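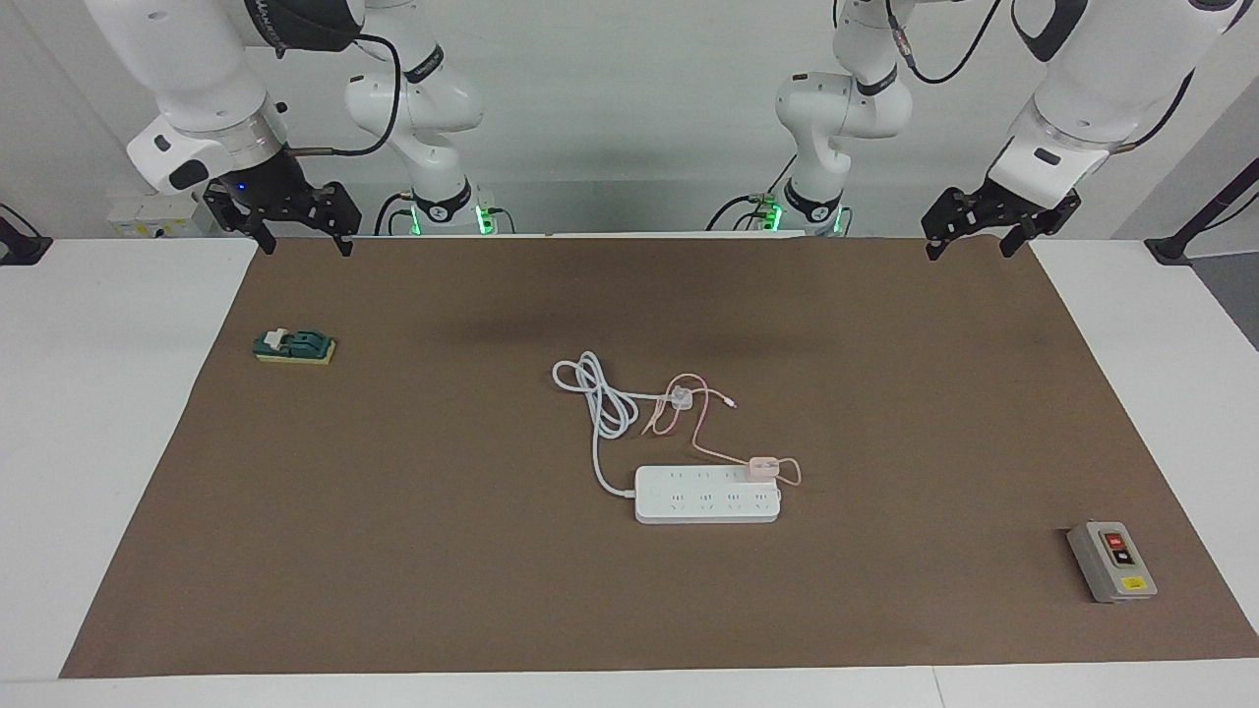
Two white arms with black grippers over a brown work mat.

Lorraine Rutherford was halfway through a bagel when I called, and she told me to just start asking. So I did. How does a retired school secretary end up fighting a lab bill for most of a year?

"Stubbornness," she said, and laughed. "And $341."

The $341 was for a vitamin panel she doesn't remember agreeing to. She'd gone in for a sore shoulder! Her doctor's office sent the blood out to Karam, a lab outside her plan's network, and the bill landed in October. She called the office. They told her to call the lab. The lab told her to call the insurer (you can guess where the insurer sent her).

"I made 14 phone calls," she said. "I wrote every one of them down on the back of a calendar."

I've had my own run-ins with surprise bills, so I wanted to know what finally got things moving. Lorraine gives the credit to Siriporn Rattanakul, a billing advocate who used to code claims for a hospital and now works for patients. I got Siriporn on the phone the next morning, and she talks fast.

"Ask for the order form," she told me. "The actual form, with the boxes. I want to see who checked what."

On Lorraine's form, 10 tests were checked. Her doctor's notes only mentioned three of them. Siriporn is careful about that, and she didn't want me to call it fraud. "Some offices have a preset panel and people just click it. I can't see inside anybody's head. But the patient still gets the bill."

The office agreed to cover the charge seven weeks after Siriporn's letter went out. Lorraine has kept the same doctor, which surprised me a little.

"I like her," she said. "I just read everything now before they stick me."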